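Gotero Field Recorder - User Manual
Section 6: Recording a Small Acoustic Group
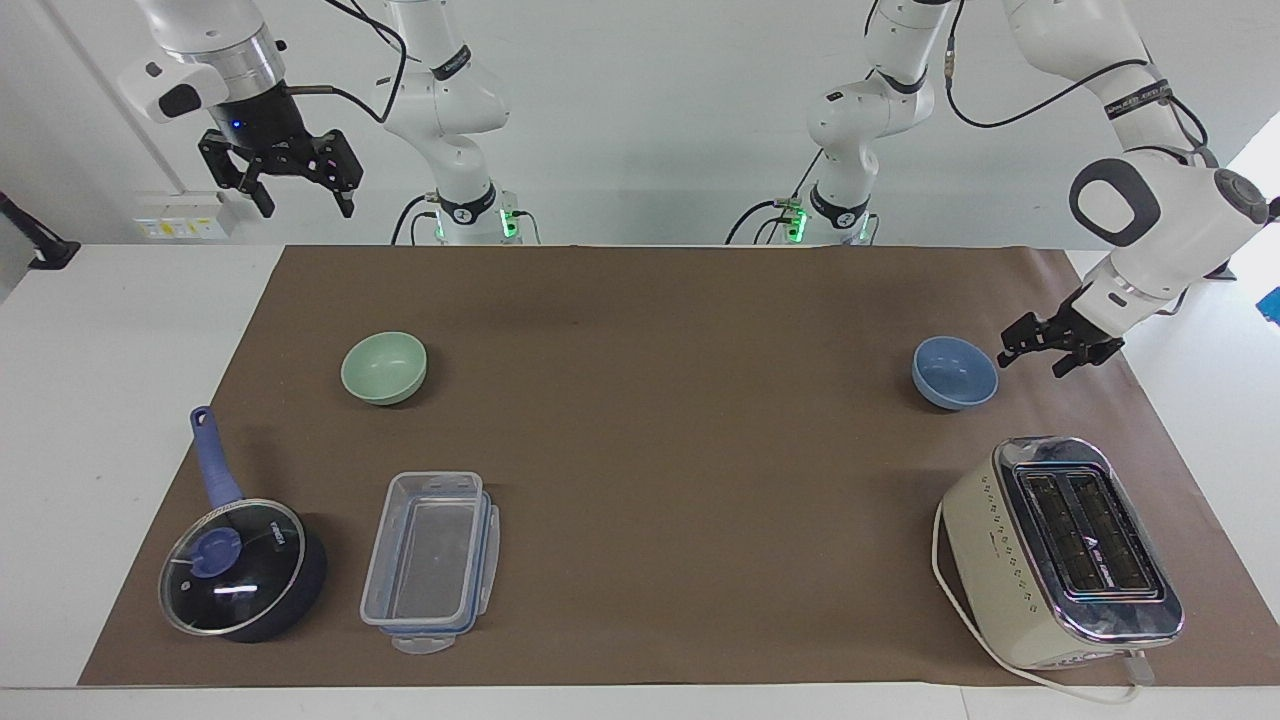 6.1 Before you start

This section covers the recording of two to six acoustic players in one room, such as a fiddle, accordion and guitar group. It assumes that the recorder has been charged, that a memory card has been formatted as described in Section 3, and that the firmware is 2.4 or later. To check the firmware version, hold MENU while switching the unit on.

You will need:

The Gotero recorder
One matched pair of microphones with cables
One stereo bar and a tall stand
Closed headphones
A spare memory card

A third microphone for a singer is optional. See 6.5.

6.2 Placing the players

1. Seat the players in a shallow arc, facing the microphone stand. Leave enough room between chairs for a bow arm at full stretch.

2. Put the accordion farther back than the other instruments. In most rooms one extra pace is enough. The bellows side should not point directly at the stand.

3. Put the fiddle slightly to one side of center. Two fiddles should sit next to each other, with the lead player on the inside.

4. If there is a triangle or other hand percussion, place it at the back. High metallic sounds reach the limiter long before they seem loud in the room.

5. Move the whole group away from the nearest wall. A group seated tight against a hard wall will sound boxy, and this cannot be fully corrected later with the tone controls.

Note: Players who are used to dances often want to sit closer together than the arc allows. A tighter arc is acceptable. Raise the stand to compensate.

6.3 Connecting the microphones

1. Switch the recorder off.

2. Connect the left microphone to INPUT 1 and the right microphone to INPUT 2. Left and right are as seen from behind the stand, looking toward the players.

3. Mount both microphones on the stereo bar. For a first attempt, set them at 110 degrees with the capsules 17 cm apart.

4. Raise the bar until the capsules are above the heads of the seated players, and tilt them down toward the instruments.

5. Switch the recorder on. If the microphones need phantom power, open INPUT > POWER and select 48 V for inputs 1 and 2.

6. Wait until the power symbol stops flashing before you raise the input level.

CAUTION: Do not connect or disconnect a microphone while phantom power is on. Do not apply phantom power to older ribbon microphones unless their maker states that it is safe. Damage of this kind is not covered by the warranty.

6.4 Setting the level

1. Set both LEVEL knobs to zero and press REC once. The red lamp flashes. The recorder is now in standby and nothing is being written to the card.

2. Ask the group to play the loudest tune they intend to record, at full tempo. A quiet warm-up tune will give a false reading.

3. Turn up both knobs together until the peaks reach -12 on the meter. The marks on the two knobs should line up. If one side reads much higher than the other, move the stand and leave the knobs matched.

4. Leave the limiter on. It should not act during normal playing. If the LIM symbol lights more than once in a tune, lower both knobs by one mark.

5. Press and hold LOCK until the padlock symbol appears. The knobs can still be turned, but the change has no effect until the lock is released.

Note: Foot tapping is part of the sound in many styles and need not be removed. If it is too heavy, put a folded rug under the stand before you turn on the low-cut filter. The filter also thins the bottom of the guitar.

6.5 Adding a singer

Skip this step if no one sings, or if the singer is loud enough to be heard over the group at the main pair.

1. Connect the vocal microphone to INPUT 3.

2. Place it a hand's width from the singer's mouth, slightly to one side. A singer who also plays fiddle will need a longer boom, set high enough to clear the bow.

3. Open INPUT > LINK and confirm that input 3 is not linked to inputs 1 and 2.

4. Set the level as in 6.4, with the singer singing and the others playing.

5. Open MIX and raise input 3 until the words can be followed in the headphones. This changes the stereo mix file only. The separate track for input 3 is stored at its full level.

CAUTION: When MIX > PRINT is set to ON, the recorder keeps the stereo mix and discards the separate tracks. Leave this setting at OFF unless card space is very short.

6.6 Making a recording

1. Press REC twice. The red lamp stays lit.

2. Let the recorder run for a few seconds of silence before the first note.

3. Announce the title of the tune and the take, or press MARK and enter the title later. Fiddle tunes often go by several names, so write down the one the players use along with any other they mention.

4. Record the tune from beginning to end. Do not stop the recorder after a false start. Press MARK and let the group begin again.

5. When the tune ends, wait for the last note to die away completely before you press STOP.

6. Play back the first and last parts through headphones before the players leave their seats.

Each take is stored as a new file. A folder holds up to 400 files, after which the recorder opens a new one. The counter on the display does not restart with the new folder.

6.7 Naming and tagging takes

The recorder names files by number until a name is entered. Tags can be typed on the unit, though it is quicker to use the Kumgate desktop program.

1. Connect the recorder with the USB cable supplied.

2. Start Kumgate and choose DEVICE > READ TAKES.

3. Select a take and fill in at least the TITLE, PLAYERS and PLACE fields. The KEY and TUNING fields are optional. Fill in TUNING if the fiddle is tuned below standard pitch, as is common when playing with an older accordion.

4. Choose DEVICE > WRITE TAGS. Do not unplug the cable until the bar at the bottom of the window has cleared.

Note: Tags written by Kumgate can be read by the Ambaye archive player. Marks are kept. Mix settings are not.

6.8 Problems

The sound leans to one side
Check that the stand is on the center line of the arc. If it is, swap the cables at INPUT 1 and INPUT 2, with phantom power off. If the fault moves to the other side, a microphone or cable is at fault. If it stays, contact service.

The fiddle sounds harsh
Raise the stand and point the microphones at the guitar. Do not use the tone controls until you have tried this.

The accordion covers everything
Move the player back again or turn the chair outward. Lowering the input level will lower the whole group.

A steady buzz is heard
Unplug the charger and run on the battery. Move cables away from lamps and dimmers.

The display shows E11
The card is too slow or is failing. Stop recording, change the card and copy the old one to a computer as soon as possible. Do not format it first.

The recorder stops between takes
AUTO OFF is active. Open SYSTEM > POWER and set it to NEVER.

6.9 After the session

1. Turn both LEVEL knobs to zero.

2. Switch phantom power off and wait for the symbol to go out.

3. Disconnect the microphones and return them to their cases.

4. Copy the card to two separate drives before erasing it.

5. Remove the battery if the recorder will not be used for a month or more.

Replacement stereo bars and cables are available from Fosel dealers. Use only the bar listed for your microphone pair.

Section 6 last revised July 26, 2024. For recording at a dance or in the open air, go to Section 7.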